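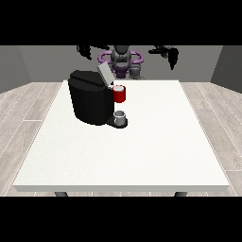
Kategorie: Fernsehen & Promis > Serien > Fantreffen, Autogramme

Jevdale-Fantreffen: Stargast hat abgesagt, bekomme ich Geld fürs Paket zurück?

kuestenkeks_

Hallo zusammen, muss schnell gehen, bin in der Mittagspause.

Also. Ich hab im August für das Jevdale-Fantreffen in Grerton das große Paket gekauft. 373 Euro. Ja ich weiß. Drin sind Eintritt für beide Tage, Sitzplatz vorne im Saal, ein Foto mit der Darstellerin der Chirurgin (für mich DER Grund hinzufahren, schaue die Serie seit der allerersten Folge), ein Autogramm von ihr und der Sektempfang am Abend.

Jetzt kommt gestern abend eine Mail vom Veranstalter Wanigasekara. Die Dame kann leider nicht kommen, "terminliche Verpflichtungen", man bedauert das sehr. Dafür kommt der Schauspieler, der in der dritten Staffel den Nachbarn mit dem Boot gespielt hat. Nichts gegen den Mann. Aber der war in vier Folgen dabei und ist dann ertrunken.

In der Mail steht weiter: Pakete bleiben gültig, Foto und Autogramm gibt es "wahlweise mit einem anderen anwesenden Gast". Von Geld zurück kein Wort. In den AGB hab ich gefunden: "Änderungen im Programm und bei den Gästen bleiben vorbehalten und berechtigen nicht zur Rückgabe der Karte." Klingt erstmal nach Pech gehabt.

Meine Fragen:

Komme ich da trotzdem raus? Oder wenigstens das Foto und das Autogramm erstattet, den Rest würde ich zur Not behalten. Das Hotel ist ja auch schon gebucht, das bekomm ich nur noch mit Gebühr storniert.

Und hat jemand sowas bei Wanigasekara schonmal gehabt? Antworten die überhaupt auf Mails? Telefonnumer finde ich keine auf der Seite.

Und dritte Frage, bisschen Klatsch: Weiß jemand, WARUM sie nicht kommt? In der einen Fangruppe heißt es, sie steigt aus der Serie aus und darf deshalb nicht mehr auftreten. In der anderen heißt es, sie dreht was Neues für Rulilik. Wenn sie aussteigt, brauch ich erstmal ne Woche Urlaub.

Danke schonmal, lese heute abend wieder rein.

Nachtrag: Bezahlt per Kreditkarte, falls das wichtig ist. Foto und Autogramm stehen auf der Rechnung als eigene Posten, hab gerade nachgeschaut. Das Treffen selbst ist erst im nächsten Frühjahr.

popcorntuete

Ist doch immer so bei den Treffen. Gäste sagen ab, steht überall klein drunter. War letztes Jahr bei einem anderen, da fehlte am Ende die halbe Besetzung und es war trotzdem super, weil man mit den anderen Fans zusammensitzt und quatscht. Fahr hin, mach dir ein schönes Wochenende. Der Bootsnachbar soll übrigens total nett sein, hat sich bei meiner Schwester richtig Zeit genommen.

Geld siehst du nicht wieder, denke ich. AGB ist AGB.

Zum Ausstieg: glaub ich nicht. Die haben doch gerade erst die Hochzeit gehabt in der Serie.

tribuene-links

Da muss ich mal widersprechen, "AGB ist AGB" stimmt so einfach nicht. Bin kein Anwalt, hatte das Thema aber selber, und zwar mit genau diesem Veranstalter. Schreib jetzt mal runter wie es bei mir war, sortieren musst du selbst.

Eintritt und Foto sind zwei Paar Schuhe. Der Eintritt ist für die Veranstaltung. Die findet statt, mit irgendwelchen Gästen. Da wird es zäh, gerade bei einem Treffen mit vielen Gästen auf dem Plakat. Das Foto hast du dagegen mit einer ganz bestimmten Person gekauft, ihr Name steht sicher auch so auf der Rechnung. Die Leistung können die nicht mehr liefern. Ein Foto mit dem Bootsnachbarn ist was anderes, das musst du meiner Meinung nach nicht als Ersatz nehmen. Dasselbe beim Autogramm. Ob die Klausel aus den AGB da überhaupt greift, würde ich stark bezweifeln. Wenn du es genau wissen willst: Verbraucherzentrale, die schauen sich sowas an. Kostet je nach Bundesland ein bisschen was, war bei mir überschaubar.

Dass es bei dir als eigener Posten auf der Rechnung steht, ist Gold wert. Bei mir stand nur "Paket Gold" und dann ging das Gerechne los, was davon jetzt das Foto ist.

So hab ich es gemacht:

- Mail an die Adresse aus dem Impressum, NICHT ans Kontaktformular. Auf das Formular kam bei mir nie was zurück.
- Bestellnummer in den Betreff, Rechnung als Anhang
- reinschreiben dass du das Ersatzangebot ablehnst. Ausdrücklich! Sonst buchen die dich einfach um und dann heißt es, du hättest nicht widersprochen
- konkreter Betrag, Kontodaten, Frist mit Datum. Ich hab 18 Tage gesetzt, krumme Zahl, war halt bis Monatsende
- freundlich bleiben. Da sitzt wahrscheinlich eine arme Aushilfe, die den ganzen Tag solche Mails kriegt

Erste Antwort war ein Textbaustein, Gutschein fürs nächste Jahr. Hab zurückgeschrieben, nein danke, kein Gutschein, bitte Überweisung. Dann wieder Funkstille. Kurz vor Fristende war das Geld fürs Foto plötzlich da, ohne ein Wort dazu. Autogramm hab ich nochmal nachfassen müssen, das kam dann auch. Eintritt hab ich behalten und bin hingefahren.

Kreditkarte: Ja, ist wichtig. Wenn die sich tot stellen, kannst du bei deiner Bank den Umsatz reklamieren. Da gibt es aber Fristen und die sind je nach Karte anders, also jetzt schon mal bei der Bank nachfragen und nicht bis zum Frühjahr liegen lassen. Die wollen in der Regel sehen, dass du es vorher beim Händler versucht hast. Alles aufheben. Auch die Absagemail und am besten einen Ausdruck von der Seite, auf der sie noch als Gast angekündigt ist, sowas verschwindet schnell.

Hotel: vergiss es. Oder jedenfalls würd ich da keine Energie reinstecken. Falls du gar nicht mehr hinwillst, verkauf die Karte in der Fangruppe weiter, in Grerton passen 3.000 Leute in die Halle und beim letzten Mal waren 2.000 da, es gibt also nicht gerade einen Schwarzmarkt, aber der Sitzplatz vorne geht meistens weg. Schau nur vorher, ob die Karte personalisiert ist. Umschreiben kostete bei mir eine kleine Gebühr, ging aber per Mail.

Achso und zum Klatsch. Von einem Ausstieg hat der Sender nichts gesagt, das kommt aus einem einzigen Kommentar unter einem Strandfoto, wo sie geschrieben hat "neues Kapitel". Daraus hat dann eine Klatschseite den Ausstieg gemacht und alle anderen haben abgeschrieben. Neues Kapitel kann alles sein. Hund, Küche, Umzug. Das mit Rulilik ist etwas handfester, die haben eine Krimireihe angekündigt und in der Besetzungsliste stand sie drin. Drehzeit genau im Frühjahr. Das passt zu den "terminlichen Verpflichtungen". Muss aber nicht heißen, dass sie bei Jevdale aufhört, die haben sie schonmal eine halbe Staffel auf Fortbildung geschickt, als sie Theater gespielt hat. Weißt du bestimmt noch, die Folgen mit den Videoanrufen.

kuestenkeks_

Oh wow danke!! Das ist mehr als ich erwartet hab. Die Videoanrufe, ja, furchtbar, immer mit derselben Gardine hinten.

Hab die Mail gerade fertig gemacht und rausgeschickt, Foto und Autogramm zurück, Eintritt behalte ich erstmal. Im Impressum steht tatsächlich eine andere Adresse als auf der Kontaktseite. Bei der Bank ruf ich morgen an. Ankündigung mit ihr drauf war noch online, ausgedruckt.

@popcorntuete lieb gemeint, und wahrscheinlich fahr ich auch wirklich hin. Aber das Geld fürs Foto hätte ich schon gern wieder.

Eine Sache noch, falls jemand das weiß: Der Sektempfang war laut Beschreibung "mit den Stargästen", Mehrzahl. Wenn da jetzt nur noch der Nachbar steht, zählt das auch?

tribuene-links

Sektempfang würd ich nicht mit reinpacken. Mehrzahl sind zwei und die kriegen die immer irgendwie zusammen, bei uns stand am Ende der Tonmann mit am Tisch und wurde als Gast vorgestellt. War der lustigste von allen, hat erzählt wie oft sie die Krankenhausszenen neu aufnehmen mussten wegen der quietschenden Tür.

Schreib mal rein ob was kam.

kuestenkeks_

Update 2022-10-11: Textbaustein ist da. Gutschein fürs nächste Jahr, genau wie bei dir. Hab abgelehnt und auf die Frist verwiesen. Bank sagt, ich soll die Frist abwarten und mich dann mit allen Unterlagen melden, Formular hab ich schon hier liegen.

Und in der Fangruppe schreibt jetzt eine, der Bootsnachbar kommt eventuell in die Serie zurück. Der ist doch ertrunken?? Man hat die Leiche nie gesehen, ok. Mach dafür aber lieber ein eigenes Thema auf.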